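Friday, after supper

The stool kit has beaten me again, though I made it work for the win. It's an Erkska, from the end-of-line shelf at Ormsby, and it cost less than the sandwich I had on the way home. I should have let that sink in while I was still in the parking lot.

I covered the table in black before I started, because Isla Hoani says white parts on a white table are how people go mad. She has a point. Everything in this kit is white. The frame is white, the tubes are white, and I assume the instructions were white too, with nothing on them, as I never found any.
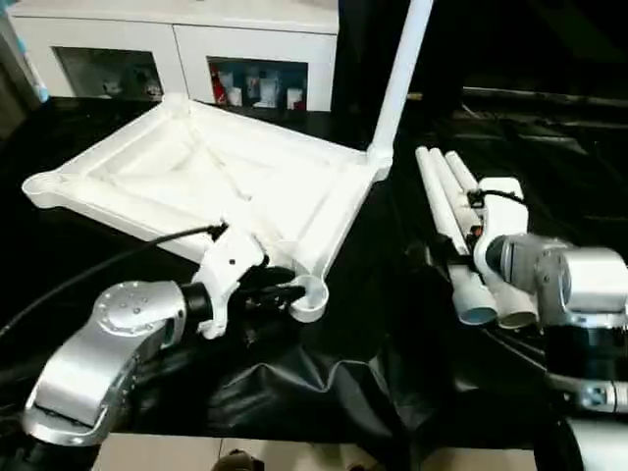 The frame, some of the pipes, and my elegant tablecloth.

I'd call the frame a tray if you asked me to put cups on it. It has ridged edges and round sockets at the corners, and the whole idea, as far as I can tell, is that a leg goes in a socket. This sounds like something a person could do in the time it takes to boil an egg. I put the kettle on at four. I drank the tea at ten past six.

My first mistake was believing that a leg is a leg. I'd picked one up, pushed it, turned it, pushed it again and said a word Ebony Mahuika claims she heard from the driveway. She came in, looked at the table for maybe three seconds and asked whether they were all supposed to be the same way up. I told her of course. Then she went to feed the cat and I turned one around. 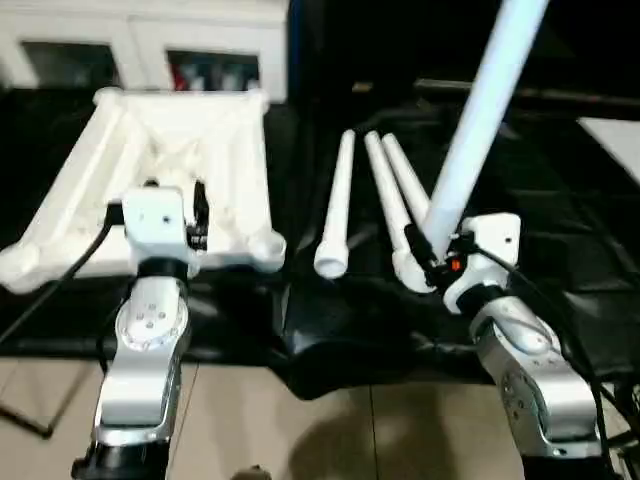
So there's a fat end and a thin end. Fine. I'd like to know who at Erkska thought this was too obvious to mention. Their help line put me at number 181 in the queue and played me a flute. I hung up at number 179, which I still count as progress.

Ebony's theory is that I push too hard. Mine is that I don't push hard enough, and we went back and forth on this with great courtesy until she took the frame away from me and told me to hold things. I'm good at holding things. I held things for most of an hour.
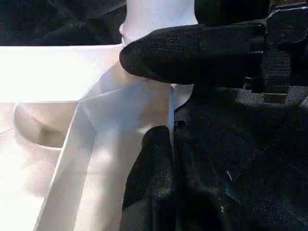
The trick is a small twist at the end, she says, and you feel it more than you see it. I felt nothing. I did get a blister, on the thumb I use for everything.

We quit before we were done. Isla wants the stool for her shower by the end of March and has already told her sister in Savham how handy I am. Tomorrow I'm going to ask Ebony to show me the twist again, slowly, and I'm going to buy Band-Aids first.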